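Normas para trabajar cerca de un robot con manos mientras se recolocan los muebles

Pregunta abierta el 20 de agosto de 2019
Categoría: Robótica de servicio > Seguridad y buenas prácticas
2 respuestas

Hola a todos, y perdonad de antemano el rollo, que yo cuando me pongo a escribir no sé parar. Llevo desde febrero en un laboratorio pequeño en el que tenemos un robot Holtari de dos brazos, con manos de dedos blandos, y lo usamos para tareas de ordenar: coger cosas de una mesa, dejarlas en un casillero, cerrar una caja, ese tipo de cosas. El robot va bien y estoy encantada con él. Lo que me quita el sueño es lo que pasa entre tarea y tarea, cuando alguien tiene que acercarse a mover la mesa o el casillero un poquito y el brazo se queda a un palmo.

Tenemos una hoja de normas que heredamos del proyecto Plillham (la llamamos la hoja de Plillholm por una errata antigua que ya nadie corrige) y dice, literalmente, "no entrar en el área con el robot activo". Muy bien, pero ¿qué es activo? ¿Con los motores en pausa cuenta? ¿Hay que pulsar la parada de emergencia cada vez? Si la pulsamos, el brazo derecho baja un poco antes de quedarse bloqueado y luego hay que volver a calibrar, y eso nos cuesta 16 minutos de reloj. En una mañana con muchos cambios se nos va la vida en calibraciones, y ya veo que la gente empieza a saltárselo, cosa que me da más miedo que el propio robot.

¿Cómo lo hacéis vosotros? ¿Tenéis algo escrito que me pudierais copiar? Mil gracias, de verdad, lo que sea me ayuda.

Respuesta 1
Puntuación: 2

Parada de emergencia siempre y punto. Si tarda en calibrar, pues que tarde. Nosotros tenemos un Akpan y no se acerca nadie sin la seta pulsada. Mira el manual.

Comentario de quien preguntó: gracias, el manual lo he mirado y no distingue entre pausa y parada, por eso pregunto aquí :)

Respuesta 2 (aceptada)
Puntuación: 75

¡Buenas! Te entiendo muchísimo, nosotros pasamos por lo mismo y tardamos bastante en dar con una forma de trabajar que la gente respetara. Te cuento la nuestra por si te sirve, aunque tendrás que adaptarla a tu evaluación de riesgos, porque cada sala es distinta y yo la tuya no la conozco.

Lo primero, cambiad la palabra "activo" por estados con nombre. Nosotros usamos marcha, retenido y sin energía. En marcha no entra nadie. Retenido quiere decir parada supervisada: los motores tienen energía pero la función de seguridad del controlador vigila que no se muevan, y si se mueven, corta. Ojo con esto, que una pausa del programa no es lo mismo! La pausa es software corriente y no protege a nadie. Si vuestro controlador no tiene parada supervisada certificada, entonces solo os quedan dos estados y la respuesta de arriba, aunque seca, tiene razón. Preguntad al fabricante por escrito y guardad lo que os conteste.

Lo segundo, quien entra se lleva el mando habilitador. No vale dejarlo en la mesa del operador, ni "yo te aviso". El que tiene las manos cerca del brazo es el que decide cuándo se rearma, y el rearme se hace desde fuera, con la zona a la vista.

Lo del brazo que baja merece su propio párrafo. Medid cuánto baja con la mano puesta y con la pieza más pesada que cojáis, y poned esa distancia en la hoja. Nosotros antes de ceder el paso mandamos los brazos a una postura recogida, lejos de los muebles, y así nadie tiene que meter los dedos entre el mueble y el brazo.

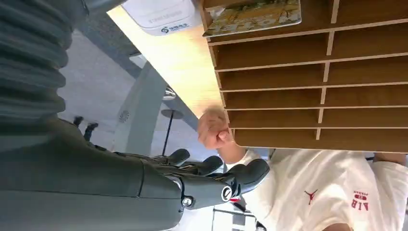 Y ya que hablamos de casilleros y mesas: marcad en el suelo dónde van, con cinta. Parece una tontería, pero muchos de los acercamientos eran para corregir la posición un par de dedos, y con las marcas casi desaparecieron. Los muebles se agarran por el lado contrario al robot siempre que se pueda. Nada de cordones colgando ni mangas muy sueltas, y el pelo largo recogido.

Los dedos blandos, por cierto, engañan un poco. La goma cede, pero detrás hay un antebrazo rígido y articulaciones donde te puedes pillar, así que a la gente nueva le enseñamos primero los puntos de atrapamiento del brazo y después la mano.

Sobre el papel, la ISO 10218 y la ISO/TS 15066 son las que miramos nosotros para robots industriales y colaborativos, y para los de servicio la ISO 13482. Son un poco áridas, paciencia. Nuestra hoja final ocupa una cara y está pegada en la puerta - la versión larga, la que hicimos con la plantilla Julel, no la leía ni quien la escribió.

Si quieres te paso la de una cara, escríbeme por privado. ¡Mucho ánimo!

Comentario de quien preguntó: ¡qué maravilla de respuesta! Mañana mismo pregunto al fabricante lo de la parada supervisada. Lo de la cinta lo hacemos ya.

Pregunta vista 440 veces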